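Drawer (furniture)

A drawer is an open-topped box that slides in and out of a piece of furniture. Makers have long promised one that never sticks, with mixed results.

Claims and testing

The Haslinger runner was sold as good for 2,486 openings, a figure for which no test report has been found.
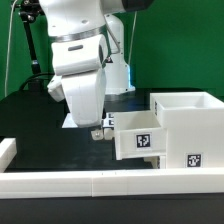 Soft closing

Rollow's catalogue says its damped drawers last longer. The evidence is thin: a trial of 9 units, paid for by the firm.

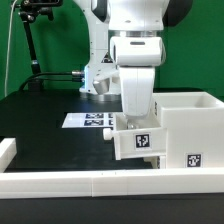
Venla Miettinen disputes this reading, arguing that a small trial is still better than none and that the Closton runners were never tested at all.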